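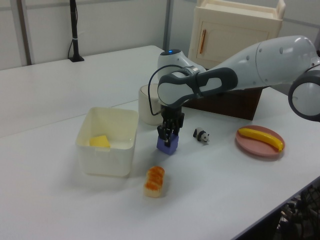 Anas Qudah asked at the last open meeting whether the Etdale Tool and Toy Library would go on lending to households outside the town, and several of the questions on this page were added after that discussion. Residents of Polley may join on the same terms as residents of Etdale. Other households may apply for a guest card.

Home | Borrowing | Membership | Returns | FAQ | Contact

Frequently Asked Questions
Posted in October by Arnar Stougaard, Member Services

Who may hold a membership?
Any adult with proof of a current address in Etdale or Polley. One card covers everyone living at that address. Children may choose items, but an adult on the account must sign for them.

What should I bring when I register?
Bring a photo ID and one recent bill or lease showing your address. A post office box is not accepted as an address. Registration takes place at the front desk during lending hours and cannot be completed by telephone.

How many items may be borrowed at one time?
A household card allows 5 items and a guest card allows two. A boxed set counts as a single item, whatever the number of pieces. Play food, building blocks and puzzles are lent only as complete boxed sets.

How long is the loan period?
Hand tools and toys are lent for three weeks. Power tools and garden equipment are lent for one week. Loans may be renewed once, provided that no other member has placed a hold.

How do I place a hold?
Holds may be placed in Skellerex, our online catalog, or at the desk. You will receive a message when the item is ready. It will be kept for you for 6 days and then offered to the next household on the list.

Why does the catalog show an item as "in review"?
Returned items are inspected before they go back on the shelf. Sets are checked against the list kept with the item record. Please do not ask desk staff to release an item while it is in review.
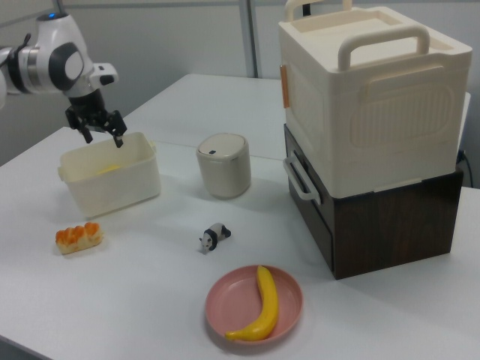 What happens if a piece is missing?
Report the missing piece when you return the set. You will have two weeks to find it before a replacement charge is added to your account. Charges are based on the price of the part, if it is sold separately, and otherwise on the age of the set. Please do not substitute a piece from another set.

Are items cleaned between loans?
Yes. Borrowers are nevertheless expected to return items clean and dry. A cleaning fee may be charged for tools returned with paint, soil or oil on them.

May I return items when the desk is closed?
Small toys and hand tools may be left in the return locker on the Phromma Street side of the building. Power tools, ladders and anything with a battery must be handed in at the desk. Locker returns made on Sunday are recorded on the next lending day and are not treated as late.

Do you accept donations?
Donations are accepted by appointment. We cannot take soft toys, car seats, helmets or gasoline-powered equipment. Items that are not added to the collection will not be returned to the donor unless this is agreed in writing beforehand.

Where can I send a question that is not answered on this page?
Write to Member Services through the Contact page, or call the desk at extension 473. Please include your card number if you are asking about a current loan.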